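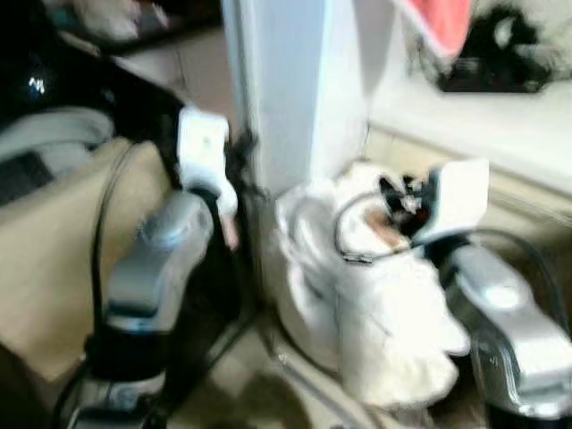

Photo: Kunbridge College Robotics Program / K. Kakakhel

Bag Handling with Two Arms: Practice Guide for Student Teams

This guide is issued to teams preparing for the household tasks round of the Mundley Student Robotics Challenge. It covers the bag handling exercise, in which a two-armed robot grasps a filled plastic bag near floor level, lifts it clear, and sets it down upright at a marked point. Teams should complete the Unit 3 safety check before starting.

What you will need

The team robot with both grippers fitted and calibrated
One plastic carrier bag with handles or a free upper edge
Mixed contents for the bag, none of them fragile or sharp
Floor tape for the start and finish marks
The printed run log

Step 1. Prepare the practice area

Use the furnished area and leave the shelves and stored items as they are. The competition room is not cleared for entrants, and practice on an open floor gives a poor idea of the reach available. Mark the start point beside a cabinet or panel and the finish point 61 centimeters away. Route arm cables behind the elbow and check that each arm can turn through its full range without pulling on them.

Step 2. Load the bag

Place heavier items at the bottom. Cords and chargers may be included, but note in the log whether any loop hangs over the opening. A hanging loop can catch on a fingertip, and judges count a snagged item as a fault.

Step 3. Set the grasp

Bring the carrying arm down over the top of the bag with the gripper tilted inward. Close on gathered plastic, taking in several folds. A single layer tends to tear or slide. Set the closing force to 14 newtons for the first attempt and raise it in small steps if the bag slips.

Step 4. Position the second arm

The second arm stays clear of the bag until the lift is complete. If it must rest near furniture, stop it short of contact. Operators should watch this arm closely, as most collisions recorded at Kunbridge involved the arm that was not carrying anything.

Step 5. Lift, move, and release

Raise the bag slowly and pause until it stops swinging. Move to the finish mark at no more than 200 millimeters per second. Lower the bag until its base is supported, then open the gripper fully before withdrawing.

Recording results

Enter every run, including abandoned ones. Teams using the Pollus control software should save the motion file under the same run number. Completed logs are returned to Kamran Kakakhel at the Paredes Building by the end of March.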